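Bredodholm Live Sessions: data card

Version 2, updated April

Summary

The Bredodholm Live Sessions set holds 232 recordings of songs played in front of an audience at small venues in Bredodholm and Pellenness. Each recording comes with a row in a song table and, where the band agreed, a lyric sheet. The set was put together for people who work on set list matching, crowd noise removal and cover song detection. It may also be of use to anyone who wants to hear what a Pellenness back bar sounds like on a wet night.

What is in the set

audio/ has one WAV file per song, stereo, 48 kHz, 24 bit.
songs.csv has one row per song: song id, band id, venue, month, position in the set, length in seconds, cover or original.
bands.csv has one row per band: band id, line-up, home town, whether lyrics may be shared.
lyrics/ has plain text files, named by song id.
notes/ has the sound desk notes as typed up after each show. These are patchy. Some shows have a full page and some have a single line about a buzzing DI box.

There are 22 bands. Most play guitar music of one sort or another, and there are two brass groups and one solo accordion player. Band names are left out of the tables at the request of several acts, so please use the band ids when you write about the set.

How the recordings were made

Every show was recorded from the desk with a spare pair of room microphones hung at the back. The desk feed and the room pair were lined up by hand and mixed to stereo. The mix is 90 per cent desk for the shows at Kang and lower for the shows at Kinder, where the drums were never put through the PA. No compression was added. Peaks above full scale were left clipped and are marked in the clip column of songs.csv.

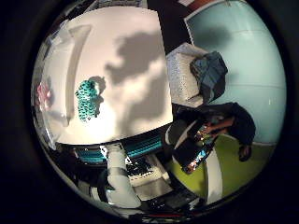
Colour tags are used in bands.csv to group acts by the sort of room they normally play. Red is for pubs, yellow for halls, grey for anything outdoors. Version 1 had a single blue tag for cafes and listening rooms, and people kept asking which blue was meant, so it has been split in two. Teal, like the bumpy, speckled piece on the white surface, now stands for listening rooms with fixed seating. Pale blue stands for cafes. The old value "blue" no longer appears anywhere in the tables, and scripts that look for it will return nothing.

Song boundaries

Songs were cut from the full show by ear. The cut falls after the last of the applause or at the first word of the next introduction, whichever comes sooner. Count-ins are kept. Tuning is not, except where a band talks over it. Medleys are treated as one song, with the parts listed in the comment column.

Known problems

The Kinder shows have mains hum at 50 Hz throughout. A notch filter deals with most of it.
The room pair was switched off for the first half of one Kang show. Those songs are desk only and sound very dry.
Lengths in songs.csv were taken before the final trim and can be out by a second or two.
Two lyric sheets do not match what was sung. They have been left as the bands supplied them.

Splits

Use the split column if you want results that can be compared with ours. Bands are kept whole, so no act appears in both training and test. There are 200 songs in the training part and the other 32 are for testing. There is no separate validation part.

Terms of use

Recordings may be used for research and teaching. They may not be broadcast, sold or put on a streaming service. Lyrics stay with the writers. If a band asks to be taken out, its files will be removed in the next version and listed by song id in removed.txt. Please delete your own copies when that happens.

Changes since version 1

Added the Pellenness shows.
Split the blue tag.
Fixed swapped channels on the brass recordings.
Renamed set_pos to position.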